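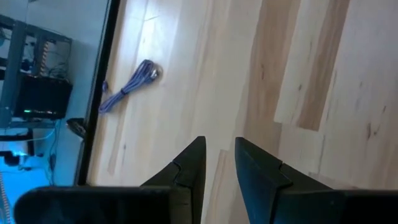

Kalano opens its cable-sorting collection to outside teams

SHEEHAN, November. I've spent most of this year teaching a pair of robot arms to tidy up wires, and I'm so happy I finally get to talk about it! Kalano is releasing the first part of Skivel, our set of recorded examples for robots that have to handle floppy, annoying things like cables.

The first part holds 3389 recordings. In each one a person guides the two arms through a small job, like picking up a tied bundle of wire and setting it down in a tray, and everything gets saved (the camera views, the joint positions, how far the grippers are open). A learning system then studies the recordings and has a go by itself.

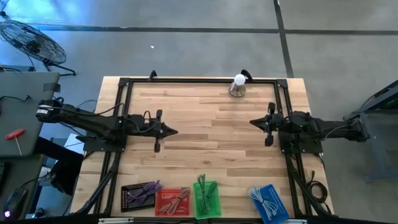
We swap the bundles and shuffle the trays between takes, because a system that only ever sees purple wires in the same spot gets very good at exactly that and not much else. We had 11 people guiding the arms, and they all have their own style. Some go in slow and careful, some just grab! We kept both kinds. We kept the fumbled pickups too, marked as such, and 1676 of the recordings come with written notes from the person who did them.

"I figured I'd be bored after the first morning," says Thandeka Lekota, who guided more takes than anyone else on the team. "Then I started dreaming about cable ties."

Teams can ask for the recordings through the Zarngate download page, and there's no charge for schools. Part two, with longer jobs and thicker cables, is already being recorded. If you try Skivel and something looks off, please write to me at the Kalano press desk and I'll walk it over to the right person.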